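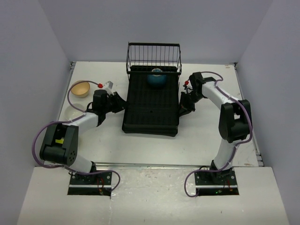
4. Setting Up Your Tornirell Dish Rack

Your Tornirell comes as two main parts: the black wire basket and the long drainage tray with raised ridges. Once the two are together you have a proper home for bowls, plates and cups, and it only takes a few minutes to get there!

4.1 Before you start

Clear a flat stretch of counter and wipe it down. Wash both parts in warm water with a little dish soap, rinse, and dry them with a soft towel (a new rack picks up dust in the box, so please don't skip this one).

4.2 Putting it together

1. Lay the tray on the counter with the ridges facing up. The thick edge with rounded corners is the front.

2. Turn the tray so the ridges run from the back of the counter toward you.

3. Set the wire basket over the rear part of the tray. The front part stays open, and you'll be glad of that space when the big pots come out.

4. Press down gently on the two thick rails, one on the far side and one on the near side. If the basket rocks, lift it off, turn it end for end and try again.

5. Pour a cup of water slowly over the ridges and watch where it goes. If it pools at the back, your counter slopes that way. Turn the whole rack to face the other direction and test again.

Note: The small round hole in the front half of the tray should be kept clear. A cotton swab gets crumbs out nicely.

4.3 Loading the rack

1. Start with bowls. Stand them tilted at the rear of the tray, rounded side toward you, so the water can run off the curve and down between the ridges. A bowl left right side up just holds a puddle.

2. Leave a finger's width between pieces. Air does most of the work here, and it's lovely to come back in 2 hours and find everything ready for the cupboard.

3. Add plates next, then cups upside down on the open ridges.

4. Put heavy pans on the tray itself, never on top of the rails.

CAUTION: Do not lift the rack by the basket while it is loaded. Empty it first, then carry the tray with both hands.

CAUTION: Keep the rack at least 12 inches from a stove burner or any other open heat.

4.4 Weekly care

Every 7 days, take the basket off and wash the tray with a soft brush, following the ridges lengthwise. For hard water marks, wipe with equal parts white vinegar and water, wait ten minutes and rinse well. Steel wool will scratch the black finish.

Replacement feet and baskets are listed under Spare Parts in section 7.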